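Robotics club turns its attention to the laundry pile

Students at Nidport College's after-hours robotics club have spent the past term on a job most of them would rather avoid at home: folding clothes.

The project, called Plemaseo, asks members to record everyday household tasks using grippers held in the hand. The recordings are then used to train a small robot arm in the college workshop. The club began with cutlery and tea towels in September and has since moved on to clothing, with padded jackets the current subject.

Club leader Hendrik Potgieter, who teaches design and technology, said jackets were chosen after a vote among members.

"We had done towels to death," he said. "A towel is flat and it stays where you put it. A padded jacket has air in it, it slides about, and the sleeves go where they like. The students wanted something harder and they have certainly got it."

The club has 69 members across two year groups. Most write code or build parts in the workshop on Monday evenings, while a smaller team works on the recordings. Those are made in ordinary bedrooms, with the usual bedding, toys and clothes left in place, so that the arm does not learn from one tidy table alone.

Lerato Maluleke, 17, leads the recording team. She said the first few sessions were slow going.

"You think you know how to fold a coat, and then you try it with two fingers on each hand," she said. "My first one took so long that my arms ached. You have to plan where you are going to grip before you go in, and you can't just smooth it down with your palm at the end."

Each fold is split into stages. The jacket is spread out on the bed, the fabric is gripped and lifted, and the sides are brought in until the garment makes a compact shape. The students keep a written log for every attempt and mark the ones where the fabric slipped.

A red quilted jacket, folded in on itself on a pink sheet with woodland prints, shows the sort of shape the team is after. The blue pads on the gripper fingers are the only parts meant to touch the cloth. 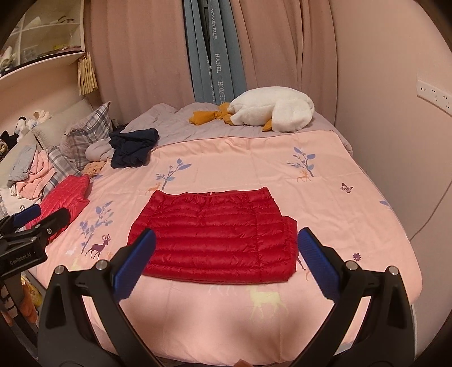
Nearly 664 attempts logged

The club's log now stands at nearly 664 attempts, counting towels, T-shirts and jackets together. Of the jacket attempts, 56 have been passed as good enough to use. The rest are kept in a separate folder, and younger members go through them to note what went wrong.

Ntombi Ntuli, 16, has taken on much of that checking. She said the most common fault was gripping too little fabric.

"If you only catch the outer layer, it pulls away from the lining and you end up with a bubble," she said. "If you take too much, the whole jacket comes with you. I have watched so many of these now that I can tell from the first second or two which way it is going to go."

The team also found that shiny fabrics needed a different approach from cotton. Members now take a narrow fold between the finger pads and raise it slowly before moving the rest of the garment. A close view from one attempt has the quilted fabric standing up in a tall ridge between the jaws, with the darker lining showing along its edges.

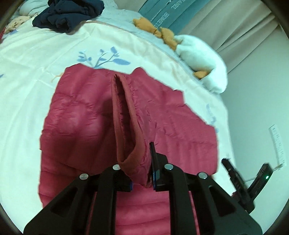 Show planned at Ngcobo Hall

Members will show their work to parents and other schools at Ngcobo Hall later this term. Visitors will be able to try the hand-held grippers for themselves on a selection of towels and jumpers, and the workshop arm will attempt a T-shirt. Mr Potgieter said it was too early to promise a jacket.

"The arm manages a T-shirt on a good day," he said. "With a jacket it gets the first fold and then loses its way. We would sooner show people something that works, and talk to them about the part that doesn't yet."

The club is supported by Lolitz, a local repair firm, which has given the students a workbench and spare motors. Charmaine Nkosi, who runs the firm's training scheme, visits every other week to help with the wiring. She said she had been impressed by the patience of the recording team in particular.

"It is repetitive work and they know it," she said. "They sit down afterwards and argue about a sleeve for half an hour. That is the sort of attention you need in this trade."

College principal Yolandi Mofokeng said the club had drawn in students who had not taken technology subjects before, including several from the textiles course. They have been advising on how different fabrics behave and have written a short guide to linings and fillings for the coders.

Plemaseo will carry on until the end of the summer term. The students hope to finish with bedding — a fitted sheet has been suggested, though Lerato said she was not in favour.

New members are welcome from Year 10 upwards and do not need any experience of programming. Sessions run from 4pm to 6pm on Mondays in the technology block, and there is no charge. Students who want to join the recording team should speak to Mr Potgieter first, as places on it are limited.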